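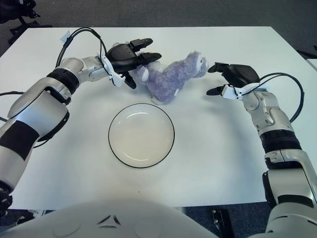
3.2 Naming and placing the objects

Tidying instructions tend to assume that the difficult part is the tidying. Our respondents had their trouble earlier, at the point of deciding what they had been asked to put away. We take the plush toy and the plate as our main pair in this section. Between them they cover most of the disagreement we met, although the plate's share of it is small.

The materials were kept plain. Both objects belong to the Kellivwood set, which was put together for an earlier study of household sorting and has been stored in a cupboard between projects with mixed success. The toy is a lavender-purple animal with soft, fuzzy fur. The plate is round and white with a thin black rim. In Figure 2 they share a white tabletop, the animal on its side and the plate empty. Apart from the rim, the plate does very little to stand out from a table of that color, and this bothered the authors far more than it bothered the respondents.

We collected 800 response cards. On 300 of them the respondent was asked only to name each object, and on another 300 only to say where it should go at the end of the day. The remaining cards asked for both, in that order. Respondents wrote in their own words and were given no list to pick from. An early version with a list had been dropped after the pilot, in which "other" won comfortably.

Naming the plate gave us little to report. Nearly everyone wrote "plate," and the rest wrote "dish" or "saucer." A few added a purpose -- "cake plate," "snack plate" -- that nothing in the materials had suggested. We coded these under plate and kept the added word in a separate column, where it has been of no use so far.

Naming the toy was another matter. "Lamb" and "llama" were both common, and their supporters wrote with the same confidence. The color settled nothing, neither animal being known for lavender. Several respondents avoided the question with "stuffed animal" or "plushie," and one supplied a proper name, which we coded as a refusal. Following Mustonen's scheme, we recorded the species answer and the general answer at different levels and did not treat them as rivals. Under that scheme a respondent who writes "llama" has agreed with one who writes "soft toy," even if neither would enjoy hearing it. The two authors coded all cards separately and then met to compare. The lamb question took up most of the meeting.

Placement reversed the pattern. The toy, whatever it was, went to a shelf, a bed, a toy box or "back to the kid," and these fell easily into one group that we call storage by owner. The plate split the respondents. Some sent it to the cupboard and some to the sink, and the difference came down to whether an empty plate was read as one waiting to be used or one that had been. The card did not say. We had thought of "empty" as a neutral condition when we wrote the task, and the cards corrected us at some length.

A smaller group left the plate where it was and moved only the toy. Their comments treat the table as a place where a plate may reasonably be and a stuffed animal may not, at least near mealtimes. We found this rule on cards from people who had also told us that their own tables held mail, chargers and, in one case, a bicycle pump. Tarel's term "aspirational surface" fits these answers well, and we use it from here on for any table described by what ought to be on it.

Cards that asked for both name and place let us check whether one answer led to the other. For the toy it did not: lambs and llamas were shelved alike. For the plate there was a weak tendency for "dish" to go to the sink, possibly through the phrase "do the dishes," though we would not want to lean on it. The Plulent cards, which used the same wording with a bowl in place of the plate, are treated separately in Section 3.3.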